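Journals > Workplace and Household Studies > Paper storage > Section 4

Print this article | E-mail this article

4. Where flat things go

Of all the items in our study, the flat ones gave us the most to write about. A mug or a stapler has one obvious way of standing up. A printed card has no such luck. It can lie face up, lean in a compartment, slide under a laptop or sit on top of three others, and each of these turns out to be a perfectly sensible place for a card at some moment of the day. We went in expecting a short section on cards and boards and came out with the longest one in the paper, which pleased us greatly.

The storage in the Murín room is wooden, with a warm brown grain that makes pale cards easy to pick out. Larger flat pieces are a different matter. A worn brown board held up to brown shelving nearly vanishes into it, and the lighter border along its edges does most of the work of telling the two apart. 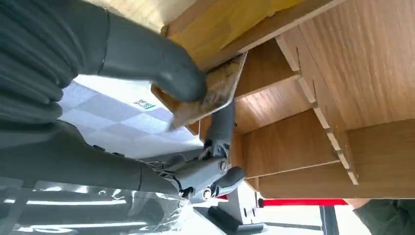 4.1 SLOTS AND OPEN COMPARTMENTS

We sort storage for flat things into two kinds. A slot holds an item by its faces and shows only an edge. An open compartment holds it by its bottom and lets it lean. The difference sounds small on paper, but it shaped nearly everything in the placement log, which runs to 1,285 entries across the Murín and Brenora rooms.

Slots reward a straight approach. A thin board that meets the opening at an angle catches on the panel above it, and the usual response in our log was to back off, level the board and try again. Open compartments forgive almost any angle, and people clearly enjoy that: the entries for them are short and often read simply "dropped in." The price comes later. Cards that lean get covered by other cards, and finding one again means lifting out the whole bunch. We think this trade between easy in and easy out deserves far more attention than it has had, and we would be delighted to see someone take it up with books or baking trays.

Compartment size matters too. Where an organizer had one large section in front and smaller ones behind, the front section was the favorite by a wide margin. The smaller ones filled up late, mostly with things their owners wanted kept apart from the rest.

4.2 The desk as a waiting area

Before a card is put away it waits, and it waits on the desk. This was the most enjoyable part of the work for us, as the desk has an order of its own that is easy to miss. Cards in use stay within a hand's reach of the laptop. Cards that are finished with drift toward the organizer, in a loose row that nobody would call tidy but that can still be read from left to right. Overlap is common at the end of the row.

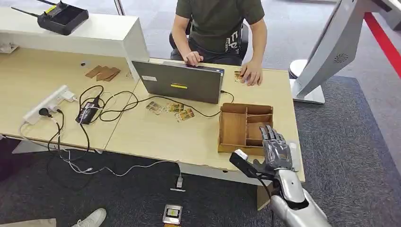
Figure 2. Light wooden desk with an open laptop, printed cards and a wooden organizer. One card is under the seated person's fingers; three more lie in front of the laptop.

Holding a card down with one hand while the other stays at the keyboard came up often enough in our notes that we gave it its own code, "pinning." A pinned card counts as in use even when the person is looking elsewhere. Cables were coded as well. A power cable looping over a desk splits the free surface into two parts, and we found it useful to record on which side of the cable each card was laid.

Amnuay Onsri suggested early on that we treat the row of waiting cards as storage in its own right. We resisted this for a month, then tried it on 37 desk sessions from March, and the coding became much cleaner. The row is now the third category in our scheme, next to slots and compartments.

4.3 Floor marks

Desks and shelves stand on something, and we logged the floor as well. On speckled gray carpet, yellow tape shows up wonderfully, and a single turned corner is enough to make a line read as the edge of an area.

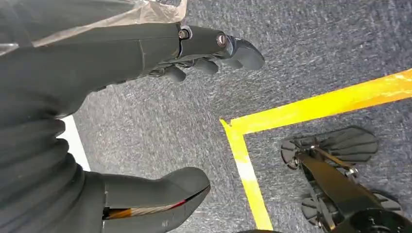 Items set down on the floor were rare in both rooms, so the numbers here are thin and we report them only in the appendix. What we can say is that our coders agreed more readily about "inside" and "outside" where there was tape than where they had to judge by the nearest table leg. For anyone planning a similar log, we recommend marking the floor before the first session and writing the position of each corner on the room plan. The same goes for shelf labels, which should be left alone once coding has begun.

Section 5 returns to the open compartments and looks at how long cards stay in them.

Related items
Indlow: a coding sheet for desk surfaces
Leaning, stacking and sliding: notes from the Brenora room
The Orarex list of household flat goods
Room plans and floor marks, part 2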